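# Vedus Reports Grasp Selection Method Trained on Wrist-Camera Views Alone

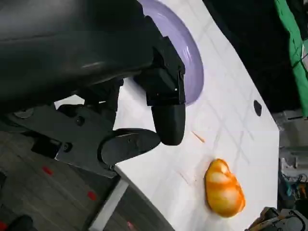
Vedus, the robotics research group at Lougher, has released results for Kikimitz, a method for choosing grasps on soft and irregular items using only a camera mounted at the wrist. The method takes no overhead view and no depth map. It scores candidate grasps from the wrist image at 5 frames per second and corrects the approach until the fingers close. A wrist view is partly blocked by the gripper itself, and most published methods crop or mask that region. Kikimitz keeps it. With the two black fingers over a white tabletop and a lumpy orange-and-yellow item lying past them, the position of each fingertip relative to the item can be read from the same image, and the network is trained to predict that offset directly. The gripper also covers most of a lavender-purple plate in this view, leaving part of the rim, and the method has to treat such partial outlines as objects to avoid or as targets, depending on the task.

The model was trained on 731 recorded demonstrations of pick-and-place work with tableware and small items. Testing used 200 grasp attempts on items left out of training, divided among 3 table layouts. Kikimitz completed more of the attempts than the group's earlier masked-image baseline in every layout. The gain was largest for items with no flat side and smallest for plates, where both methods tended to fail by closing too early on the rim.

"The masked version threw away the one part of the image that told it where the fingers were," said Ross Strachan, who leads the manipulation work at Vedus. "We put those pixels back and changed the training target. The network is the same size as before."

The group lists two limits. Glossy surfaces still produce unstable scores when highlights move between frames, and the method must be retrained if the fingertips are replaced with a different shape. Tests with a second finger design are planned for July.

Training code, model weights and the full table of attempts, including failures, are available on request. The control software was developed with Grudent, which supplied the test cell.

Press contact: Vedus communications office, Lougher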